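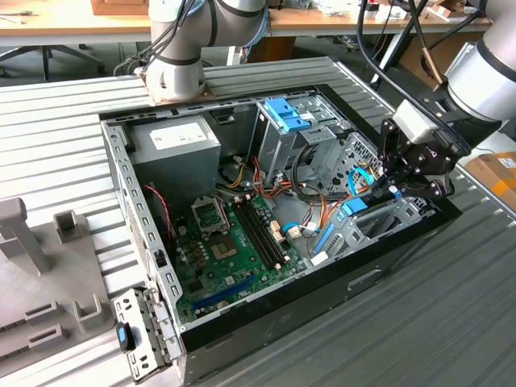 La noche que defendí Fedville

24 de enero de 2021

A ver, que conste que yo solo quería jugar media hora. Media hora y a la cama, eso me dije. Tenía la cena a medias, el pijama puesto y una partida guardada de Balport que no tocaba desde agosto, así que le di a continuar sin acordarme de dónde la había dejado (error de principiante, lo sé).

La había dejado en el puente de Fedville. Con siete puntos de blindaje. ¡Siete! Si no conocéis Balport, con eso no aguantas ni una pedrada, y en el puente te esperan tanques, drones y una torreta con muy mala idea.

Mi avatar es una piloto de la casa Bednarek, que en el juego son los pobres: robots heredados, piezas de tres colores distintos y un himno precioso. La elegí por el himno, no os voy a mentir. El caso es que me metí debajo del puente a pensar y entonces me saltó un mensaje en el chat del equipo. Venía de una cuenta llamada Custora, sin nivel y sin foto.

«No subas todavía», ponía.

Yo contesté lo que contesta cualquiera, que quién eres. Y Custora: «Llevo casi 900 noches en este puente. No subas todavía».

Se me enfriaron las croquetas, os lo juro. Miré la lista de jugadores conectados y estaba yo sola. Volví a mirar el chat y el mensaje seguía ahí, con su horita al lado, tan normal. Así que no subí. Me quedé quieta en el agua, con los faros apagados, oyendo pasar los tanques por encima, y cuando ya me dolía el pulgar de no moverlo escribió: «Ahora».

¡Madre mía, qué carrera! Crucé entre el humo sin disparar ni una vez, perdí un brazo (el feo, menos mal) y llegué al otro lado con la pantalla en rojo y yo de pie encima del sofá. Al pasar la puerta de la ciudad sonó el himno entero, con coros y todo, que yo ni sabía que existía esa versión.

Escribí «gracias» y tardó un rato en contestar.

«Mañana son ocho tanques», puso. «¿Vienes?»

Eran las tantas y yo madrugaba. Apagué la consola, recogí el plato, me lavé los dientes y me metí en la cama con la luz encendida. Luego me levanté y puse a cargar el mando.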